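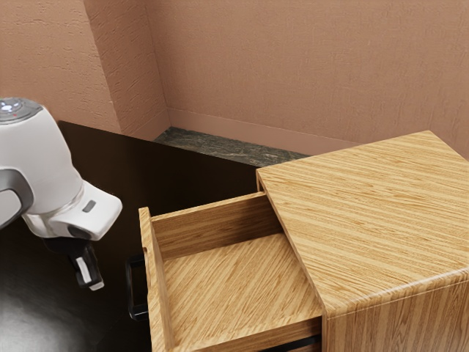

Ticket opened 2021-05-19 – Nateck router keeps dropping wifi in the kitchen, Bristham house. Upstairs is fine. Living room is fine. Kitchen loses signal every evening, sometimes for 2 minutes, sometimes until I pull the plug. Laptop lives on the dark countertop next to the light wood cabinet, right by that open drawer, so that's where I did all the tests below. Plan is 300 from Nirnodby, I get nearly all of it on a cable. Firmware is whatever it shipped with, update page just spins.

What I tried so far

1. Restarted router. Fine for a day, then same thing.

2. Factory reset. Lost my settings, had to type everything in again, no change.

3. Changed channel from auto to 11. Better for one evening. Then worse??

4. Turned off the 5 band completly. Slow but stayed up for 24 hours. Turned it back on, dropped before dinner.

5. Moved laptop along the counter, wide dark smooth stretch of it under the wood panels. No differnce left or right.
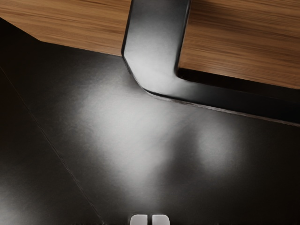 6. Unplugged the Caldeira extender in the hallway. No drops since last night. Might be it.

Log from the router, copied by hand so sorry for gaps

deauth, reason 2
client rejoined
deauth, reason 2
DHCP renew
client rejoined on extender

Same pattern each time – laptop gets kicked, goes to extender, extender has no uplink, dead.

Questions for support

Is the extender supposed to use the same network name as the router? The Caldeira leaflet says yes, your setup page says no.

Can you push the firmware from your end? I have error 499 on the update page, it's not in your help list.

If the extender is bad do I go to Nirnodby or to whoever made it. They sent it with the plan.

Update, same day

Extender still off. Video call from the kitchen, no drops. Signal is weak there tho, one bar. Would like the extender back if it can be made to work. Please leave the ticket open.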